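Vamura puts a price on its rotary sorting kit, but the hard numbers are missing

Vamura has opened orders for a rotary picking kit aimed at small shops that sort rings, washers and other light parts by hand. The starter package is offered as a subscription at $455 a month with a minimum term of 34 months. First deliveries are promised for July.

The kit includes a round feeding tray, a control box and a software package called Dredorus, which plans how an arm should move parts from the tray into a bin. The arm itself is not included. Buyers can lease one through Doltell, Vamura's sales partner, or use one they already own, provided it appears on a list of supported models. At the time of writing the list had 3 entries.

Vamura says a shop can be up and running in an afternoon with no programming. That would be welcome news to anyone who has spent weeks getting an arm to pick up the same part twice. The company has yet to show it happening on a shop floor, though. Its launch material relies on computer renderings of the work cell, and a spokesperson confirmed that the published pick rates also come from simulation. Asked when results from a customer site would be available, the company said it was "in talks" with 2 pilot users and could not share a date.

Simulation is a normal way to develop this sort of product, and nobody should hold it against a young company. It is a weaker basis for a sales sheet. Simulated parts don't arrive with oil on them, and simulated bins don't get bumped by a passing cart. Vamura's claim of "near-zero missed picks" comes with no word on how many picks were tried, or how mixed the parts were.

The contract deserves a close look too. Software updates are covered for the full term, but on-site visits are billed separately, and the price sheet leaves the visit rate blank. A customer who cancels early owes half of the remaining payments. Doltell's arm lease runs on its own terms, so a shop that drops the kit could still be paying for an arm with nothing to do.

There is competition as well. Zhong sells a simpler feeding tray outright, with no planning software, and lets buyers return it within 30 days. It does less – and shops with only one kind of part to move may not need more.
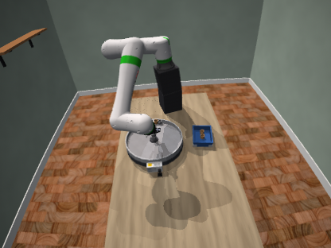

A simulated work cell: the arm at the round tray, with two ring-shaped pieces in the blue bin.

Vamura says a trial version of Dredorus will be free to download before the kits ship. It will run in simulation only. Shops that want to try the hardware before signing will have to wait for a demo unit, and Doltell is not taking bookings for one yet.

Contact the newsroom | Copyright, all rights reserved | Back to top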